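Paper Use in the Jullbridge Study Rooms
Group project report, Office Practice and Records
Submitted 03/02/2023

1. Background

Our group wanted to find out how much paper gets printed in the Jullbridge building and how much of it is left behind. The building has two printers that students can use, one on the ground floor and one outside the upstairs study rooms. Both run on the Billow print system, which charges by the page and keeps a record of each job. The school switched to Billow last April. Before that, printing was free and no record was kept, so we could not compare the two periods.

2. Method

We asked the front office for the page totals for a four-week period. The office gave us totals only, with no student names or file names. During the same weeks we collected every sheet left in the output trays and in the recycling box beside each printer. We sorted the sheets into blank, printed on one side, and printed on both sides.

We also put out a short survey on paper and online. It asked how often people print, what they print, and whether they know how to turn on double-sided printing. We got 86 usable answers. A few more came back with most of the questions skipped and we left those out.
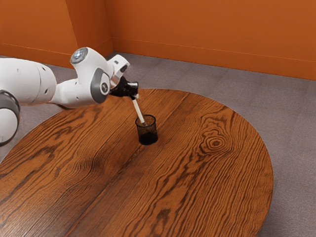 3. Results

The two printers produced 2153 pages in four weeks. We collected 915 of those from the trays and boxes. Most of the collected pages were printed on one side only. Cover sheets made up a large share, because Billow prints one for every job unless the setting is changed.

The upstairs printer had more left-behind pages than the one on the ground floor. It is slower, and several people wrote in the survey that they sent a job twice when nothing came out, then took one copy and left the other.

Lecture slides were the most common thing people said they print, followed by lab sheets and drafts of essays. Many did not know that double-sided printing was available. The option is on the second tab of the print window, under "Layout."

4. Problems

The recycling box upstairs was emptied early in the third week, before we got to it, so our count for that printer is too low. We also cannot tell how many pages were taken home and thrown out there. The survey was answered by people who were already in the building, and they may print more than other students.

5. Suggestions

Turn off the cover sheet by default.
Make double-sided printing the default on both printers.
Put a sign by the upstairs printer asking people to wait before sending a job again.

The office told us the first change can be made in the Billow settings. The second needs a different tray on the ground floor printer, and we did not get a price for that.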